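コルク床のメンテナンスについて、手元のメモを整理して連投する。台所に張って使う前提。1/12
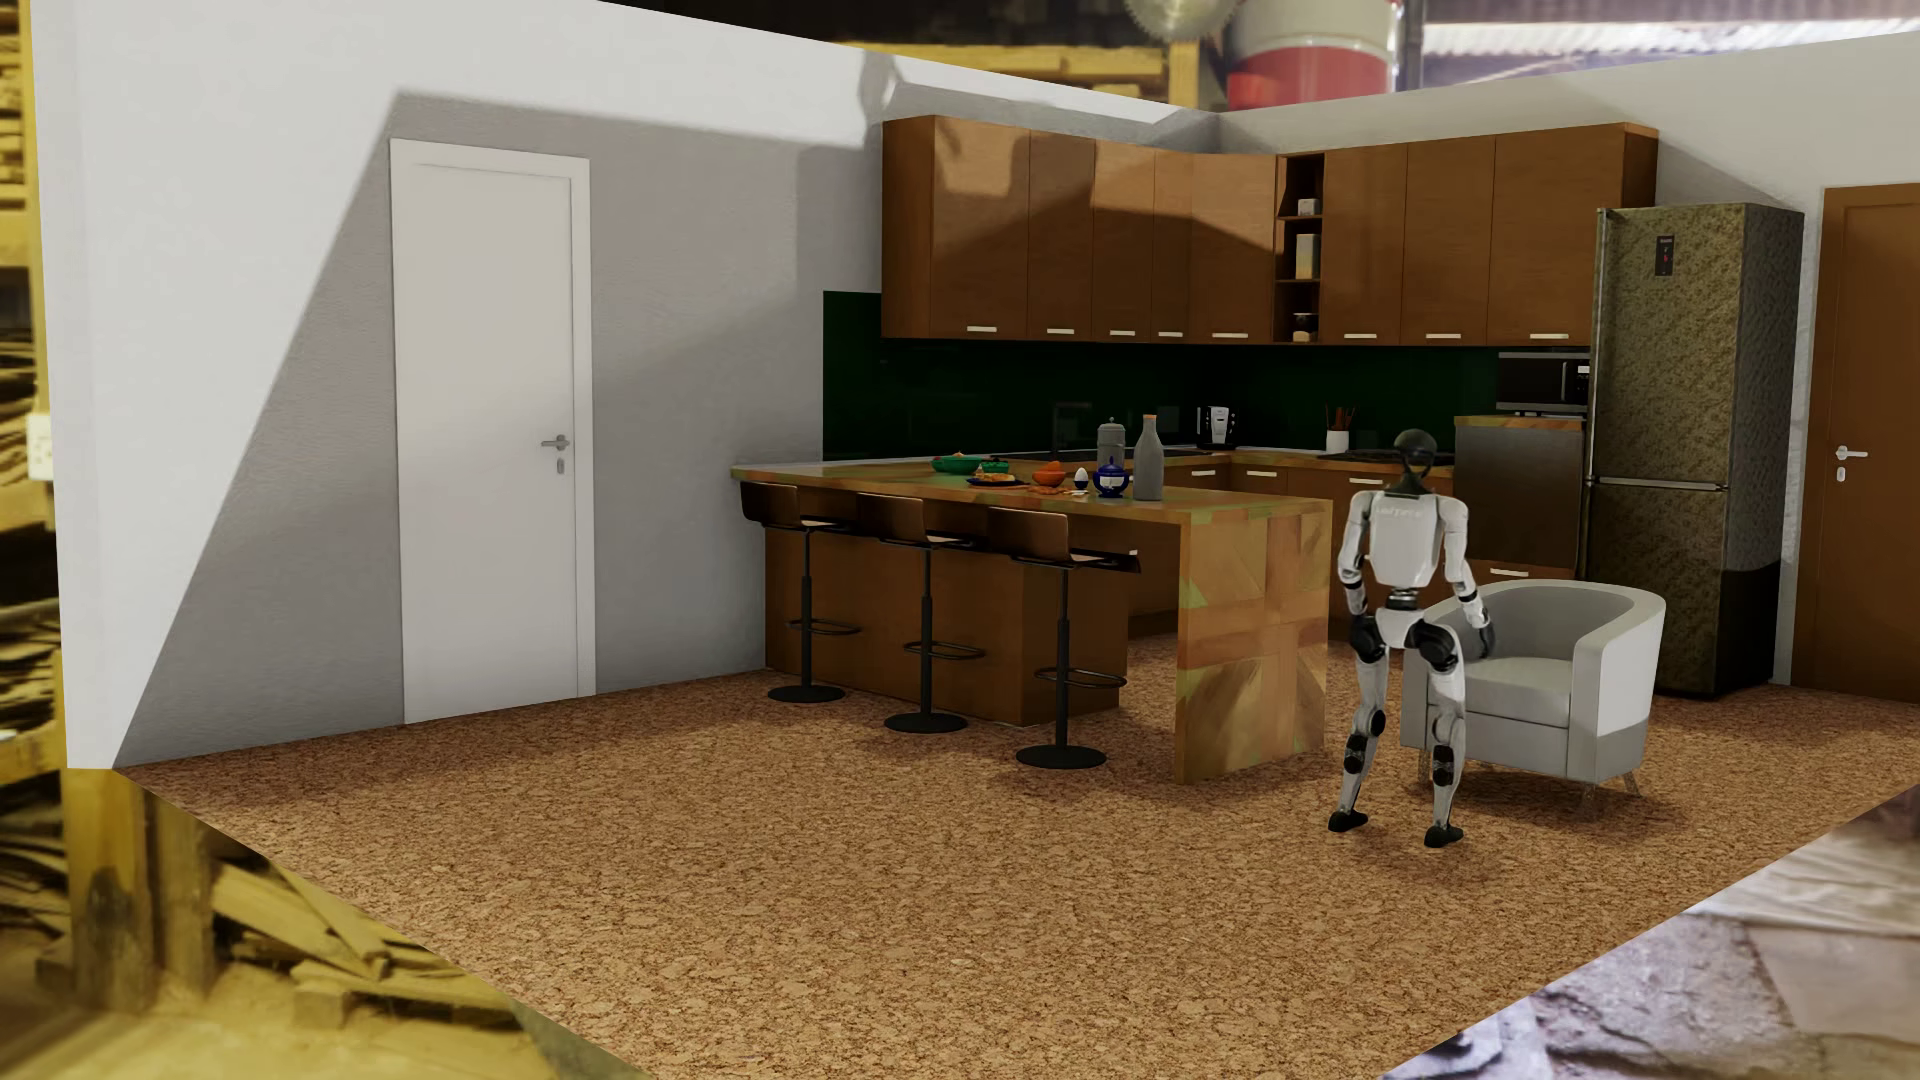 まず仕上げの種別を確認する。ワックス、ウレタン塗装、無塗装の三種で手順が違う。図面に記載がない場合は、目立たない隅に水を一滴置いて吸い込みを見る。すぐ色が濃くなれば無塗装か、塗膜が切れている。2/12

日常清掃は乾拭きと掃除機で足りる。掃除機は回転ブラシを止める。水拭きは固く絞った布で週一回まで。スチームモップは目地から蒸気が入り、接着剤が緩むので使わない。3/12

洗剤は中性のみ。アルカリ性の台所用クリーナーは塗膜を白化させることがある。うちではレンジ前の82cm幅だけ白くなった。前の住人が油汚れ用を原液で使っていたらしい。4/12

補修は部分研磨から。#400で塗膜の艶を落とし、粉を取って塗り重ねる。#240だとコルクの粒が毛羽立ち、塗ったあともざらつきが残った。塗り継ぎの線はタイルの目地に合わせると目立ちにくい。5/12

塗料はDresineの水性ウレタン、艶消し。500ml缶で三畳弱を二回塗れた。一回目は薄く延ばす。吸い込みにむらがあるので、一回目の見た目で判断しないこと。乾燥は冬場で一晩みている。6/12

凹みについて。コルクは戻ると言われるが、椅子の脚のような点荷重を長くかけた箇所は戻りきらない。湿らせた布を一時間置く方法は無塗装品なら多少効く。塗装品では変化を確認できなかった。7/12

脚の下にはフェルトを貼る。粘着式は夏に糊がずれて床に残る。7月に剥がして以降は、釘打ち式に替えた。細い先細りの脚は接地面が小さいので、樹脂キャップを先にかぶせてからフェルトを付ける。8/12

冷蔵庫の下は別扱い。ポリカーボネートの2mm板を敷いている。軟質塩ビのマットは可塑剤が移行して塗膜がべたつくため避けた。キャスターを動かすときは合板の切れ端を渡す。9/12

日焼けは避けられない。濃色品ほど退色がわかりやすく、ラグを敷いた部分だけ元の色が残る。半年ごとにラグの位置を変えると境界がぼける。UVカットの塗料は試していない。10/12

張り替え用の予備は同じロットで一箱確保しておく。うちのStitmont製は品番が同じでも、後から買った箱は粒が粗かった。Seon-mi Kooさんによると、箱の側面の四桁がロットで、うちの分は2000だった。11/12

1月23日（水）追記。4で書いた白化部分は、#400で落として二回塗りで収まった。斜めから見ると艶の差が少し残る。床暖房との併用については手元に記録がないので、製品の施工説明書を見てほしい。12/12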